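Search this site Enter keywords

Interior Materials and Layout, Week 4
Glass: What It Does to a Room
Notes to go with the lecture

Hi all. Rochelle Iwasaki asked if I could write up what I said in class about glass, as I talked too fast and the projector was washing everything out anyway. So these are my own notes, tidied a bit. Please still do the Kaczorowski reading (Teresa's chapter on tabletops and counters, in the packet) – she goes much deeper into edges than I do.

I want to start with the word "clear," which causes more trouble than any other word in this unit. When a client says they want clear glass, they usually mean they want to feel that the furniture isn't taking up space. What they get from the store is ordinary glass with a green cast, strongest along the edge. If they have white walls and a pale rug, they'll notice that green every day of their lives. Low-iron glass gets rid of most of it and costs more. I tell people to ask for a sample and hold it flat against something white before they order.

Then there's "transparent" and "translucent." Transparent means you see through it sharply. Translucent means light gets through but the detail is softened or lost. Frosted, etched and sandblasted glass all land in the second group, and so does a lot of cast glass. In your project write-ups I'd like you to pick the right word and stick with it. I marked a few of you down last time for switching back and forth in one paragraph (you know who you are!).

Color comes next, and I think it's the fun part. A wood table mostly brings its own color. A glass table borrows. Put one over a red rug and you've bought yourself a fairly red table, and if you move that rug to the hall you've got a different table again. In the Rutkowska apartment, which we looked at in the first half, the owners had the dining table for years before they redid the floor, and the wife told me she felt like they'd replaced both.
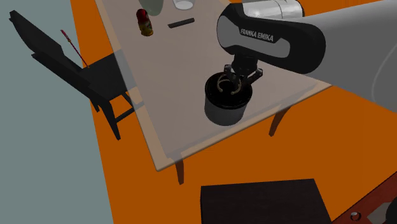
Choosing the floor first is my usual advice for any room that's going to have a big piece of glass in it. The floor is the largest patch of color near the table, and you'll be looking at the two together from almost every seat. A quiet gray or a honey-toned oak lets you change your mind later on. A strong color asks for more nerve. With a translucent top over an orange floor, like the one we have here, I'd keep most of what goes on the table dark or neutral, and the black cup is the sort of thing I mean. It holds its own. A pink cup I would worry about. Bring paint chips and try it yourselves, you may well disagree with me, and Rochelle already does.

Shadows get forgotten too. People assume glass won't collect them, and then a lamp goes up and there they are, on the top, underneath it, or both, depending on the finish. A frosted surface catches a shadow much better than a polished one does. Do your lighting plan with the table drawn in, please. On the Cusetti job I put the pendant in before anybody had settled on a table and had to move it later, at my own expense, and I'm still sore about it.

Some practical stuff that came up in questions:

Fingerprints. They show worst on dark polished glass. Etched glass hides them better but can hold on to grease, so ask the supplier what they recommend for cleaning.

Edges. For a home with small kids I go for rounded corners and a polished edge every time. Teresa's drawings of edge profiles are the ones to copy.

Safety glass. Tempered for tabletops, in my classes, always. It can't be cut or drilled after tempering, so any hole for a cable or an umbrella has to be on the drawing from the start.

Noise. Plates on glass are loud. Felt pads, placemats, a runner, whatever you like. Go sit in Cliltska at lunchtime and listen, then have a coffee at Indau, where the tops are wood, and listen again.

For next time, pick one glass surface you live with or pass often, and look at it in the morning and again after dark. Write me a page on what color it is each time and where that color is coming from. Sketches welcome, and they don't have to be pretty. Drop it in the tray in room 117 before class starts.

Last updated: September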